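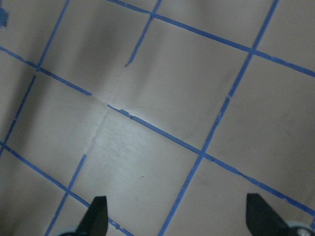
Laurinda Prata wrote to me after the last post that squares are fine for lettuce and a waste of time for everything else, and that I should go back to planting in rows like I did when I had the plot behind the school. She has grown vegetables a lot longer than I have, so I thought about it for a couple of weeks before answering. I agree with part of it.

I switched my plot at Estside to squares two seasons ago. The plot is long and narrow and slopes a little toward the fence. When I had it in rows I lost a lot of ground to paths, and the soil in the paths got packed so hard that nothing would grow there the next year either. With squares I walk on boards along the outside and reach in. The soil in the middle has not been stepped on since I changed over, and I can push a trowel into it to the handle.

What went well in squares:

Lettuce, of course. Also spinach, radishes, beets, bush beans and onions. The onions surprised me. I grew Plirholm, a flat yellow one, from sets, and they came out more even than any I had grown in a row. I think the spacing did it. In a row I always start out careful and get sloppy by the far end.

Carrots went well once I stopped thinning them the way the packet says. I now sow them thin in the first place, mixed with dry sand, and pull the crowded ones when they are finger size and eat those. A packet of 500 seeds did the whole season with some left in the bottom. The year before, in rows, I bought the big envelope of 2000 and used nearly all of it, and most of what came up ended on the compost.

What did not go well:

Squash, and I should have known. One plant took over its own square and the ones next to it, and by the end of summer I had lost a planting of late beets under the leaves. Squash now goes at the fence end, outside the grid, where it can run down the slope.

Potatoes were also a mistake. You need loose soil to hill them up with, and in a square there is nowhere to take it from except the neighbor square, which has something growing in it. I got potatoes, but they were small and a lot of them had green shoulders. Laurinda is right about potatoes.

Corn I have never tried in squares and don't plan to. The raccoons get it anyway.

I am also not sure about tomatoes. Mine did well enough, but I had them at the south end the first year and they shaded everything behind them by midsummer. The second year I moved them to the north end and that fixed the shade, but then I was reaching over the peppers to tie them up. I broke two pepper branches doing it. This year they go on the north end again with a board laid behind them so I can get in from the back.

So the plan for this year is mixed. Squares for the upper part of the plot, rows for potatoes in the lower part, squash at the fence. I have been laying it out on the kitchen table in the evenings with painter's tape and scraps of paper with the names of the vegetables on them. I used to draw it in a notebook, but I change my mind too often and the page ends up gray from erasing. Scraps of paper can be moved.

The thing I find hardest to plan is what follows what. It is easy enough to decide where the spinach goes in spring. It is harder to remember that the spinach will be finished in June and there will be bare soil in the best part of the plot unless I have something ready to go in. Last year I had nothing ready. I bought some tired cabbage seedlings from the discount shelf at Aguiar and they bolted or got eaten. This year I have written the second crop on the back of each scrap, so when I turn it over I can see what I am supposed to have started.

For the second crops I have settled on:

After spinach, bush beans. I am trying Terberg, which the seed list gives as 60 days, though I don't trust those numbers. Everything at Estside runs late. We are in a low spot and the cold sits there in the morning.

After peas, fall carrots. These need to stay damp while they come up, which means watering every day in the hottest part of the year. I lay an old board over the seed and check under it each morning, and take it off the day I see anything green.

After garlic, kale. The garlic comes out in midsummer and the kale plants can be waiting in pots by then.

After the onions, nothing. They come out late enough that I would sooner put down leaves and let that ground rest.

On the soil: I had it tested in the fall for the first time, which I should have done years ago. It came back with plenty of phosphorus and not much else to complain of, and a note to stop adding manure for a while. I had been adding manure every year because everyone else did. So this winter it is leaves only. I have them in wire bins along the fence and they have gone down by half already. If you are new to a plot, get the test before you buy anything in a bag.

On seeds: I went through the tin last week and threw out the old parsnip and onion seed, which does not keep. The beans and tomatoes I kept. I tested the older lettuce on a wet paper towel and most of it sprouted, so that stays too. It is worth doing before you order. I had two unopened packets of the same beet because I had forgotten the first one.

I will start the onions from seed this year as well as from sets, to compare. They can go under the light in the basement any time now. Peppers after that, then tomatoes. I always start tomatoes too early and end up with tall thin plants leaning on the window, and I have told myself to wait this year. We will see.

One more point on rows. Laurinda says that a row is faster to weed because you can run a hoe down it. This is true. With squares I weed by hand, on my knees, and it takes longer each time. But I also do it less often, since the plants close over the soil sooner. By the middle of summer I was only pulling weeds around the edges, where the grass creeps in under the boards. My knees would still vote for the hoe.

If anyone has grown leeks in squares I would like to hear about it. I can't work out how to hill them without the same trouble I had with the potatoes.

Posted by Rodrigo Antunes
January 29, 2026

Comments

Marge T.
For leeks I don't hill at all. I make a deep hole with a broom handle, drop the seedling in and fill it with water. The hole closes up by itself over the summer. You get a good long white part and it works at any spacing.

plot_by_the_gate
Same trouble with squash here. I tried growing it up a frame and the frame came down in a storm - took the beans with it.

Laurinda Prata
I said lettuce and radishes. But fine, I will give you the onions. Try a few potatoes in a big tub instead if you are short of room, and plant them a bit later than you think.

Rodrigo Antunes
Marge, thank you, I have a broom handle and will try it. Laurinda, I have a tub with a crack in it that might do.

Denny
Where did you send the soil for testing? We have been putting manure on ours every fall too and the tomatoes are all leaf.

Rodrigo Antunes
The county office, Denny. They give you a little box and a form. It took a few weeks to come back, so send it in before everyone else does in spring.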